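Handout 6: From Detections to Motion
Course: Robot Software Studio, Somport Lab

Welcome to the part of the course where everything starts talking to everything else! You have a detector, a planner and a controller, all written by now, and this week they run as one loop. Please read sections 1 to 4 before your slot on the arm, and bring your Tanui config file.

1. The loop

Our stack has three processes. Vurkness handles perception, Tanui plans, and Bollovico streams joint targets to the arm. They share one clock. Perception publishes object poses every 183 ms, and the controller runs much faster, so most control ticks work from a pose that is already a little old. That is fine for a bowl sitting still. Think about what it means for something in the gripper.

Every pose message has a frame name, a timestamp and a confidence from 0 to 1. Check all three. (A missing frame name is still the most common bug in submitted code, and it is such an easy one to catch.)
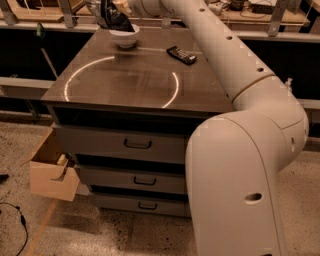

2. Perception on a shiny surface

Segmentation by brightness is tempting because it takes ten lines of code. Vurkness lets you try it, and you should, just to see what it does. A threshold treats anything bright as a candidate, so the curved line of reflected light on the cabinet top comes through as happily as the white bowl does. Fit a plane to the depth points first, then keep only clusters that rise at least 11 mm above it. Reflections have no height — a lovely, cheap test.
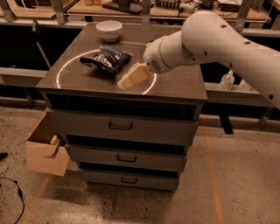
Attached objects are where Tanui gets interesting. Once the gripper closes, the object stops being an obstacle and becomes part of the arm's shape, and the planner has to be told. Call attach() with the object's mesh and its pose relative to the wrist. Get that pose from perception and don't assume it is square to the fingers: the yellow block is held tilted, one corner lower than the rest, and a collision box drawn level would leave that corner outside. Pad the mesh by a few millimeters and replan.

3. Planning around the arm itself

The head camera sees a lot of robot. Before you build the obstacle map, remove the arm's own points using the joint angles and the link models, or the planner will refuse to move at all. 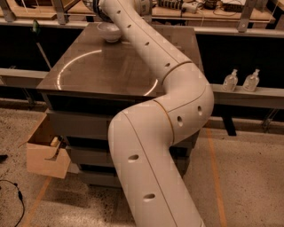 The filter takes a padding value as well. Too small and stray points survive along the edges of the links; too large and you erase real obstacles close to the arm. Start at 35 mm, plot the result, and bring it down until speckles appear. Then go back up one step.

4. Control and contact
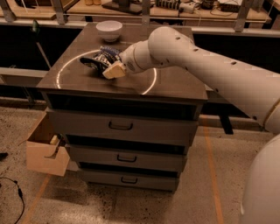
Course author and lab instructor, Robot Software Studio

Cloth is my favorite test object, since its pose means so little. Crumpled fabric has no useful front or back, so we plan to a grasp point on the height map and let Bollovico finish the approach under force control. Lower slowly, watch the wrist force, and switch from position mode to force mode at first contact. Log both signals. You will want them when you tune the gains.

For the lab report, hand in:
- one plot of pose age over 330 control ticks
- your self-filter padding, with a picture of the point cloud before and after
- the force log from one approach, with the mode switch marked

Reading for next time: the Tanui notes on time scaling, first half only.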